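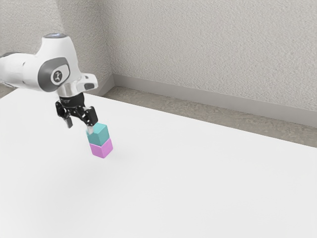
2020-08-25

Dye vat notes, Curkness batch. Second try at the indigo on linen. Scoured the cloth last night with soda ash and left it in clean water until morning. Weighed out 53 g of indigo, pasted it with warm water, then added lime and fructose. Vat was up to temperature by ten. Yellow-green under the skin, coppery on top, bloom a bit thin.

First dip 8 minutes, aired for 14, then back in. The Litport linen took color evenly this time except along the selvage, where it was bunched against the hanger. The Akanda cotton went in last and came out paler than I wanted. I think the vat was already tired -- it had gone cloudy and more blue than green. Fed it a spoon of fructose and put the lid on.

Still don't know if the streaks in the April pieces came from poor scouring or from wringing too hard. I did both differently today, so this batch won't settle it. Should have changed one thing at a time.

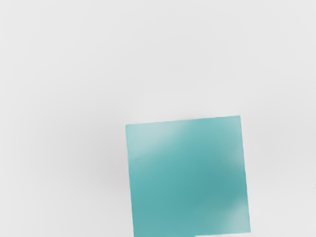
Siu-ming Chien thinks it was the scouring, and wrote in the margin of the April page that the cloth beaded water on one side before it went in. Wants a drop test on every length from now on. Fine by me.

Rinse in vinegar water tomorrow. Order more lime from Orkell.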